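The Case for the Empty Box on the Wall

Thursday, May 23, 2002

When we moved into the house on Floren Street, the kitchen had 22 feet of cabinets and no place to put the mail. I have thought about that a good deal since. Cabinets hide things. Drawers hide them better. What a household needs near the door is a place where a thing can be put down and still be seen, and most houses are built without one.

My argument is for the small open box, fixed to a wall, with no door on it. I think every home should have at least one, and I think people who sell storage have talked us out of it.

Look at any catalog. Piltach, the outlet store I use because it is near me, gives five pages to bins with lids. The lids snap, lock, or hinge. Open wall boxes get half a page in the back, next to the coat hooks. The message is that storage means putting things out of sight. For winter blankets that is fine. I pack ours away when it warms up and don't want to see them again until November. But keys, stamps, a library card, and the form the school wants back signed are used every day or have to be dealt with soon. Put those behind a door and they are gone.

The usual complaint is dust. An open box does get dusty. So does the top of the refrigerator, and that is where the mail goes if there is no box. Wiping out a box with a damp cloth takes less time than looking for a water bill. I do mine when I do the windowsills.

The second complaint is looks. My sister-in-law says open storage makes a room look like a garage. It can, if the box is too big. A big box fills up, and once it is full nothing in it can be found. A small one fills up too, but you notice the same day and have to empty it.

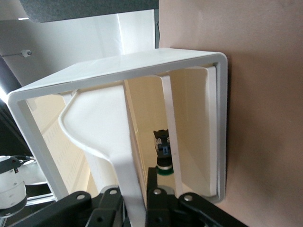

White box with a rounded rim, set against the wall. A narrow slat closes off a slim compartment at the right.

A divider matters more than the size does, in my opinion. One undivided space turns into a pile. Add a single upright slat and you get two spaces that don't mix: a wide one for whatever comes in the door, and a thin one for whatever stands on edge, such as envelopes or a checkbook. I would not go past that. We once owned an organizer from Pleritz with five compartments, each with its own little label holder, and within 3 weeks there were batteries in the slot marked Letters. People will sort into two places without thinking. Past two they have to stop and decide, and at the end of a workday they won't.

Color is worth a word. Dark boxes look good in stores and are hard to live with, as a black key at the back of a brown box might as well be in a drawer. White or cream inside is better. A rounded edge is also better than a square one if the box is at shoulder height in a hallway. I have the mark on my arm from the square one.

As for where it goes, put it where people already drop things. We hung our first one by the telephone, which seemed sensible, and it stayed empty while the pile kept growing on the bench by the side door. Moving it meant filling the old screw holes and matching the paint, a job I did badly. It has been used every day since it moved.

I will grant that a household of tidy people has no need of any of this. My neighbors on Bustos Avenue keep a clear counter and always seem to know where the scissors are. The rest of us should give up a little wall.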